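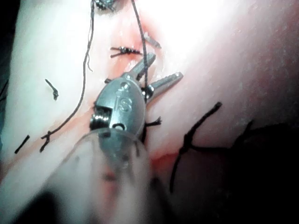
Third-party needle grippers for a suturing bench – worth it, or false economy?

Posted by lowbench_tomas in Grippers and End Effectors

We run a small training and test bench for robotic suturing and I have to pick jaws for the next batch of trials. The candidates are the Drasutley fine serrated jaw and the Cundach wide jaw. Drasutley quotes 400 closures before grip force drops off. Cundach quotes 615. Neither sheet says what was being gripped, at what angle, or what counts as "drops off." I don't trust either number. Has anyone run them on real thread, and do I need to change the wrist camera too?

Ruba Nseir

You're right not to trust them. I asked Cundach what they closed on and got back "standard test medium," which could be a rubber eraser for all I know.

We put both through interrupted stitches, same operator, same controller settings. The fine jaw held thread better when we picked it up near the tip. The wide jaw was fine deep in the bite and poor at the tip, and the tip is where you end up working when you are chasing a short tail. Our fine pair started to slip at 43 knots. I wouldn't read much into that, it was one pair and we may have over-tightened the cable.

Things I would check before spending anything:

Cable tension at the wrist pulley, at the start and end of every session. A slack cable looks just like a worn jaw.

Whether the serrations mark the thread. Pull a few lengths to failure after gripping them and compare with untouched thread from the same packet.

Backlash when you reverse the wrist. Khasawneh's controller has a setting that hides it on screen, so turn that off first.

On the camera, I'd keep what you have and turn the light down. Glare on a moist surface will wash out a cut tail on any camera I've tried, and a sharper sensor just gives you a sharper white patch.

pell_r

Go with the Drasutley, we love ours. Never had a problem.

Lakcombe_user

How many knots is "never," though? We paid 2325 for a jaw and wrist set on that kind of recommendation and I still can't say it beats the old one. The demo was all straight passes with the thread held out nice and tight. Ask for a loan pair and tie your own knots with it, in your own lighting, with the jaw coming in from a bad angle. If they won't lend one, that would settle it for me.

I half agree with Ruba on the camera. Turning the light down helped with glare, but then the shadowed side went too dark to find a thread end. We moved the light over a bit and left it there.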